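4.2 Handling rules at the conveyor station

The rules in this section were drafted at the Cernstead site in May and apply to any two-handed robot working beside a belt. They cover three things that the general safety standards leave to the operator: where an idle hand may rest, how a part is held over the rail, and what may be stored under the conveyor.

An idle hand may touch the fixed frame but never the belt. We allow contact with the near rail when the other hand is carrying a part, provided the grip force stays below the limit set in the Skarow controller. In Figure 2 the right hand is at the near edge of the belt with its fingers over the frame, while the left holds a white plastic gear ring upright above it.

Rings are to be taken by the rim, with the thumb kept clear of the internal teeth. The earlier Ruddock guideline asked only for a "secure grasp", and our operators read that in different ways. Of the 3,202 transfers logged under the old wording, 262 were flagged at review for finger placement. We have not yet run the new wording long enough to offer a fair comparison.

Storage under the belt is permitted in plastic bins only. Each bin holds one kind of part, and rings are laid flat with the opening facing up. Bins must not stick out past the support legs on the operator's side – a point added after the Vestel audit.

Labels on the wrist housings stay in place during work and are checked at the start of each shift. A worn label is replaced before the arm is powered.

Figure 2. Two-handed work at the conveyor, with white gear rings in a blue bin under the belt.

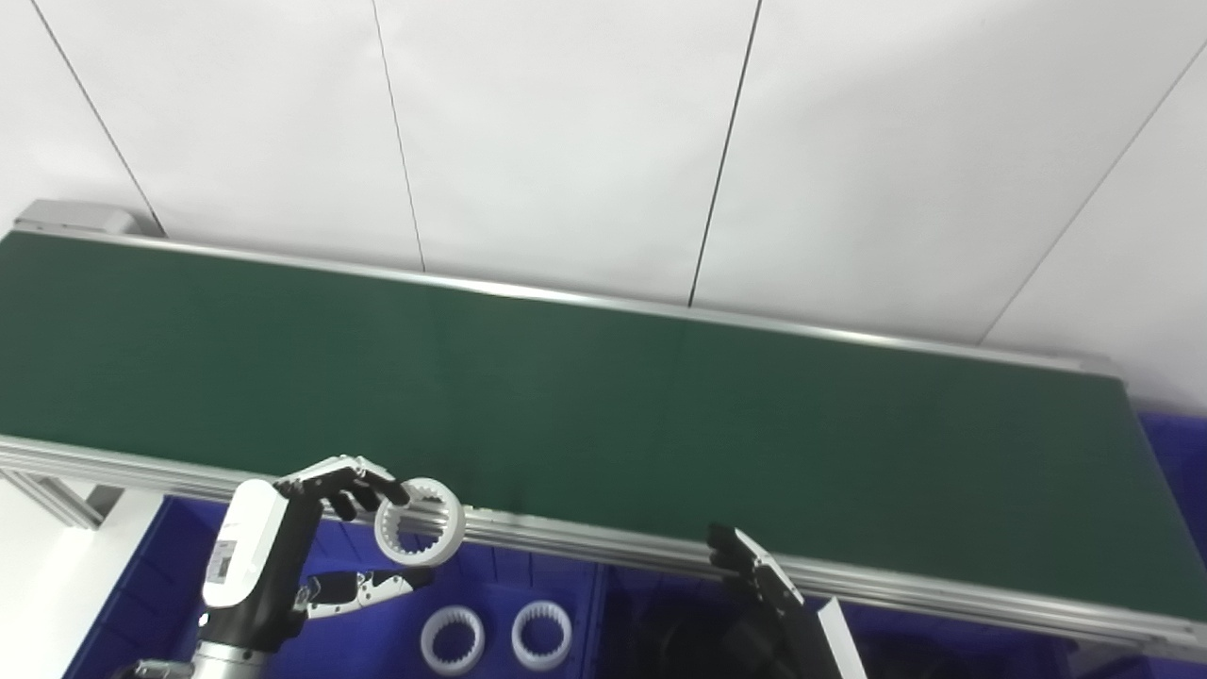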